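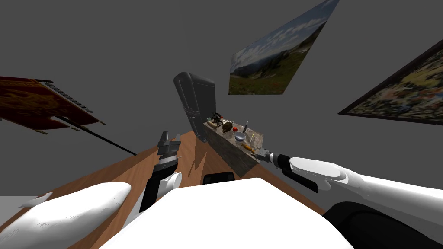
Review: Tesulen Practice Rulebook for Home Robot Simulation

Tesulen sells a short rulebook for people who test two-armed home robots in simulation. It comes as a PDF with blank log sheets and a set of checks you can load into your own simulator. We used it for most of March on a kitchen room with a fridge and a marble counter.

The book has 40 rules in 11 sections. Most fit on one line. Keep the idle arm still. Name every camera the same way in every run. Log a stopped run as a stopped run. Anyone who has shared results with another team will see the use of that last one.

The section on approach is the best part. It asks for an open gripper and a clear gap before the arm moves in on a handle, and it wants a wrist view saved at that point.

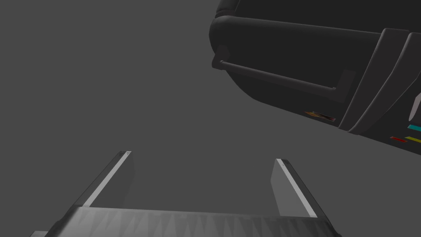
Simulator render: Farzana Talpur

Setup took one morning. The checks loaded without errors, but the log sheets use different field names from the ones in the book, and I had to rename them by hand. Tesulen answered my email the same day and said a fix was planned.

We ran 200 trials with the checks turned on. They flagged more problems in our own paperwork than in the robot's motion, mostly missing notes and runs saved under the wrong name. Nighat Hayat went through the flags and agreed with nearly all of them.

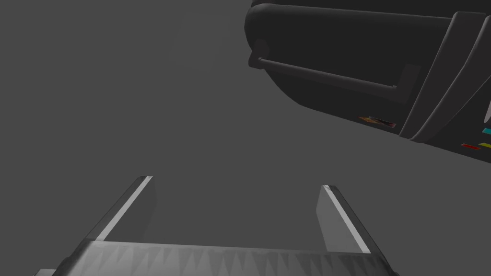
My main complaint is the rule on clearance. It gives one minimum distance for every kind of target and measures it from the palm. With long fingers spread apart and a thin bar handle up ahead, the fingertips are what will touch first, so I would measure from there. The Janjua guide does it that way and has a better drawing too. Janjua is weak on logging, though, and has no checks to load.

Good for small teams that have no written rules yet. If you already work to Janjua, buy it for the logging section only. Four out of five.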